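Trullodport Shelf and Box Notes

README, second revision

What is in here

A set of short text notes on putting small household things into boxes, drawers and open compartments, and getting them out again. There are 1,626 notes. Each one covers a single item and a single place to keep it. The notes were written in ordinary homes, by people doing ordinary tidying, and edited as little as we could stand.

The project began in January as an argument. Storage advice says that everything should have a home and that a labeled home is better than an unlabeled one. We doubted it then and we doubt most of it now, but the notes were not collected to settle the matter and they won't settle it for you either.

Files

notes.txt has one note per line, in the order they came in.
places.txt lists the words used for storage places.
items.txt lists the words used for the things stored.
gader_subset.txt is a selection of 200 notes that deal only with toys.

The Gader subset is the part people ask for, and it is the weakest. Toys get described by whoever picks them up off the floor, usually late and usually annoyed. The same gray plastic toy may be a truck, a digger or "that thing" depending on who wrote the note. We left the names alone. Anyone who needs tidy categories will have to make them and should say so when they publish.

Places

The word "drawer" is used far too freely. Some of the drawers in the notes are real ones that slide. Others are a cardboard box under a shelf, and a few are just a gap where something fits. The Tukis labels tried to fix this with 8 place types. Two of them, "lined box" and "compartment under panel," overlap so badly that we would merge them if we were starting over.
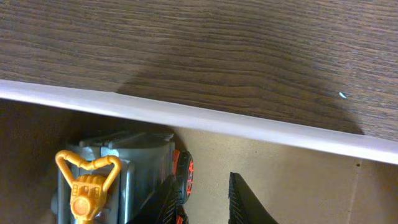 Cardboard is perfectly fine as a toy drawer, and complaining about it is snobbery, was the answer from Öztürkmen when the first draft of this README went out. It costs nothing, it is quiet when things get thrown in, and a child can drag it across the room. Wood-look panels with neat white edging are for the grown-ups.

We kept that comment and changed one paragraph because of it. The earlier draft called cardboard a temporary solution. Plenty of the notes describe boxes that were meant to be temporary and stayed, so the word was doing no work.

Known problems

Notes about putting away far outnumber notes about taking out. People write when they have finished tidying and feel good about it. Treat any claim that a system "works" with suspicion, including ours.

Size is hardly ever given. "Small" covers a button and a toy car.

Dust, crumbs and bits of fluff are mentioned only when someone was already cleaning. Their absence from a note tells you nothing about the shelf.

Version 2 removed repeated lines. It may also have removed a few that only looked repeated, as when one person put the same toy in the same box twice and wrote it down both times.

Use

Free to copy and change. Please don't cite the notes as proof that bins beat drawers, or the other way around. Corrections to the place labels are welcome if they quote the line they are correcting.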